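3.2 The bed as a sorting place

Of all the surfaces our households used for dealing with clean clothes, the bed was by far the best loved, and we would like to stay with it a little longer than the plan of this chapter strictly calls for. We had gone into the homes in Wendberg and Barkeck expecting to write mostly about tables, drawers and the insides of closets. Instead we kept being led, very kindly, into bedrooms, where the laundry had been tipped out over the bedspread and was waiting for someone to have a free quarter of an hour. Of the 116 households that kept a laundry diary for us, 100 named the bed as the place where they usually fold, and several added that they could not imagine doing it anywhere else.

The reasons people gave were practical and affectionate at once. A bed is wide, it is soft, and it sits close to where the clothes will end up. It also sets a deadline, as one diary keeper in Barkeck put it, "because at eleven at night I want to lie down, and the sweaters are in my spot." Bedspreads themselves came up more often than we had expected (many had been in the family for years, and people were glad to tell us about them), and a busy pattern was sometimes blamed for a lost sock or a small item overlooked until bedtime.

Fleece jackets deserve a paragraph of their own. They turned up in nearly every pile from December onward, and they were the garment our participants grumbled about most. A shirt has a collar and a clear back and front, so the hands know where to begin. A fleece slumps. The sleeves go their own way, a cuff doubles over or turns to show its inside, and the zipper pulls the front into a curve that has to be coaxed straight before anything else can happen. Figure 4 shows a jacket of this kind at the stage our diaries call "landed," lying across the bed with nothing yet squared up. 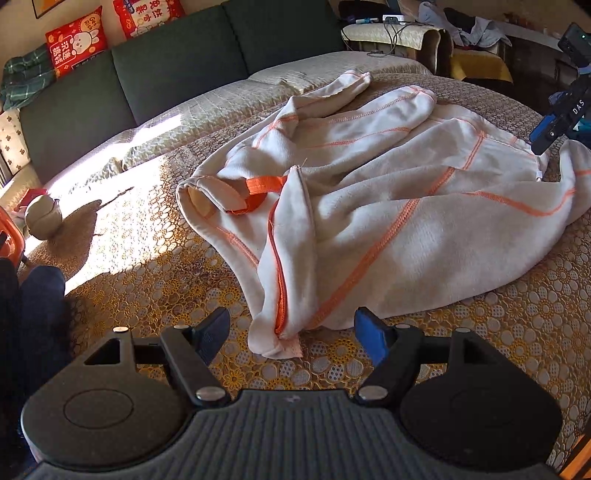
Figure 4. Off-white fleece jacket with orange seams and zipper edge, crumpled on a flowered bedspread. One sleeve reaches toward the upper left; an orange webbing loop lies against a cuff.

3.3 Finding the first edge

We asked participants to tell us, in their own words, what they look for when they pick up a garment that has landed badly. Seams were the most common answer, and it pleased us to hear how warmly people spoke of them. Contrasting stitching of the sort seen in Figure 4 was described as "a road to follow" and "a kindness," above all by those who fold in the evening with only a bedside lamp on. Zippers came next, then hems, then tags and care labels, which a few people used to tell the inside from the outside by touch alone.

The order of work after that varied a good deal between homes. In the Sanna group, most folders closed the zipper first and then laid both sleeves across the body. In the Rorkon group, it was more usual to smooth the jacket open, face down, and bring the sleeves in behind. We did not find that either way led to a flatter stack, though each group was quite certain of its own.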